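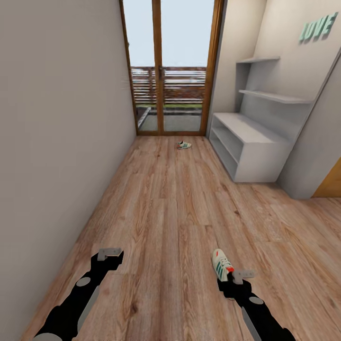 Glass door, plank floor, pale sky.

Friday, November 8, 2024

Fifth morning with the lamp. I sat in front of it for 23 minutes with my eyes half shut and my oatmeal going stiff, and I feel the way I always feel in November, only with a green blotch in the middle of my vision until lunch.

I should write down how I got talked into this so I can read it next fall and save the money. Liam Ní Chonaill had hers on her desk all last winter and swears she stopped crying in the car. I like Liam and I believe she stopped crying in the car. She also changed jobs in January and got rid of that awful roommate, and when I brought this up she said it was the lamp that gave her the energy to do those things. You can't argue with that, which is my whole problem with it.

So I bought the Tirnico. It was $80 and looks like a cafeteria tray. The booklet that came with it is mostly about me. Do I feel sluggish? Do I crave bread? Do I find it hard to get out of bed on dark mornings? I would like to meet the person who says no to all that. I craved bread in April. I crave bread at weddings.

I read all 141 reviews on the store page before ordering, a bad use of an evening. Half were written the day the thing arrived. "Can't wait to try it, five stars." One man gave it two stars because his dog stares at it. A woman said it fixed her sleep, her skin and her marriage, and I read that one twice, and I think it's the one that made me click, so there goes any idea I had of myself as a careful shopper.

To be fair to the thing, my doctor didn't laugh. She said there is decent evidence for bright light in people who have the real winter depression, and that I might be one of them or I might be a person who dislikes November. She said keep notes. These are the notes.

What bothers me is how I'd ever know. Say I feel better in 2 weeks. The clocks will be further behind me by then, the time change will have worn off, and Thanksgiving will be close enough to look forward to or dread. I'm also getting up earlier to fit the lamp in, and eating breakfast sitting down, and not looking at my phone because the glare makes it impossible. Any of those could do it. Mom would say it was the breakfast. If I feel worse, the booklet has that covered too – I wasn't sitting close enough, or I started too late in the season.

Eoin Ó Briain, of course, has moved past lamps. He's taking Stenimum drops under the tongue, up to three times a day, and he told me all about it in the parking lot while I stood there with a bag of frozen peas. He got it from a podcast. I asked what was in it and he said "it's more about how it's absorbed." He looked well, I have to admit. He has looked well since I've known him, through the magnesium and the cold showers and the year of no tomatoes. I think Eoin is just a healthy man with a hobby.

Went for a walk at lunch because the sun came out for a bit. Down past the Arus building and along the creek as far as the footbridge, no hat, too warm in the big coat. Ducks. Somebody has painted the railing at the dip and already somebody else has leaned on it. I felt pretty good by the time I turned back, better than I've felt in front of the lamp all week, and then got annoyed, as now I have to write down that I took a walk and it muddies the whole thing. A proper test would mean staying indoors and being miserable on purpose for a fortnight, and I'm not doing that for an $80 tray.

The light was gone before five. Made the lentil soup, too much cumin. Called Mom, who did say it was the breakfast.

I gave today a 6 out of 10 for mood. Yesterday was a 5. I notice I wanted it to be a 6, having spent the money, and that I probably would have put 5 if I'd had to fill it in before the walk. Will start writing the number down before I look at the day before's.

Return window closes on the twentieth. Keep the box. Buy bread.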